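Folding tees into rectangles - does anyone still do it this way?

Forum: Laundry and Closets
Replies: 10

mkudo_home
Posted Saturday

I'm redoing how I keep T-shirts and want opinions before I commit. I have 22 of them, mostly cotton, mostly with printing on the front. The dresser is a Brineck with shallow drawers, so stacks of more than four or five don't close properly. Right now I fold each one into a long rectangle on the table, then in half, then stack. The problem is that the printed ones wrinkle across the chest by the time I want to wear them.

I don't iron. I'd like to keep it that way.

pinehollow
Posted Saturday

Stop stacking and file them upright. Long rectangle is the right first step, but then fold in thirds so it stands on its edge. You can see every shirt and you don't dig.

tarragon_22
Posted Saturday

Filing upright only works if the drawer is full. In a half-empty drawer they all slump over and you get worse wrinkles than you had in the stack. I tried it for a whole winter and went back.

pinehollow
Posted Saturday

A shoebox fixes that. Or one of the Madska dividers, the spring kind.

mkudo_home
Posted Saturday

I have one divider already. It slides on the drawer bottom, but maybe that's my drawer.

Let me explain the fold better, in case the trouble is there. Shirt goes face down on the table. I bring one side in toward the middle with the sleeve laid back over it, then the other side the same way. That gives me the long strip. I work on the dining table because the bed is too soft and everything shifts when you press on it.
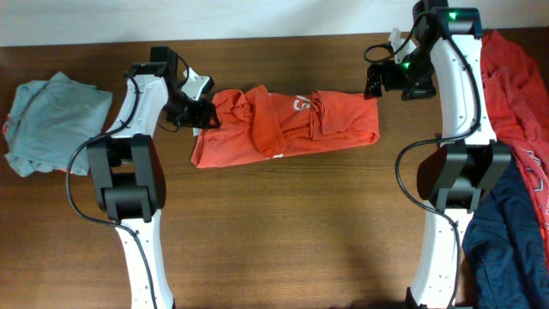

After that I'm supposed to smooth it before the next fold, and I admit I often skip it. If the sleeves are bunched inside at that stage, they stay bunched, and the lump presses into the print from behind. With a thin shirt I can feel the sleeve through the front. So part of this is my own doing.

The other question is where to stop. Half, thirds, or leave it long and roll it from the hem?

Kurniawati Manurung
Posted Saturday

Smoothing is most of it. Do it twice, once when the shirt is flat and again once the sides are in. Use the side of your hand and push from the collar toward the hem. If you go the other way the collar pulls out of line.

I would also turn the sleeve down along the side so it lies parallel to the strip. Laid straight across, it makes a ridge in the middle, exactly where the print usually is.

dobbin
Posted Saturday

Roll them. I have rolled mine for years and I don't smooth anything.

tarragon_22
Posted Saturday

Rolling cracks the print on older shirts. I lost the lettering on two that way.

dobbin
Posted Saturday

That was the dryer, not the rolling. Mine are all line dried and the letters are fine.

tarragon_22
Posted Saturday

Same dryer for the ones I folded, and those held up. I'm not saying it happens to everybody's shirts. The thick rubbery prints seem to be the ones that go.

pinehollow
Posted Saturday

You can both be right. Heat makes that kind of print brittle and then any tight bend finishes it off. I'd fold the thick prints so the crease misses the lettering and roll the plain ones - nothing on those to crack.

mkudo_home
Posted Saturday

That would mean two systems in one drawer. I can live with it if the plain ones go on the left. Most of my prints are high on the chest, so thirds would put a crease right under the lettering and half would put it lower down. I'll measure tonight.

Kurniawati, I tried your sleeve thing on three shirts just now. They come out flatter. The strip ends up a bit narrower than before, so I had to adjust how far in I bring the sides.

Shigeru Kudo
Posted Saturday

My brother posts about drawers and doesn't mention that he leaves the clean laundry in the basket for days. Take the shirts out while they are still warm and half of this goes away.

mkudo_home
Posted Saturday

It was two days, one time.

Kurniawati Manurung
Posted Saturday

He has a point, though. Cotton that sits in a pile sets its wrinkles and no fold takes them out again. If you can't fold right away, at least lay the shirts flat over the back of a chair.

mkudo_home
Posted Saturday

OK. Measured. Half for the printed ones, rolled for the plain ones, sleeves down the side, smooth twice. The divider stays put now that I have a piece of shelf liner under it. The drawer closes with all of them in, and there's a gap at the front that I'll probably use for socks.

pinehollow
Posted Saturday

Don't put socks in there. They'll end up between the shirts. Get a second divider.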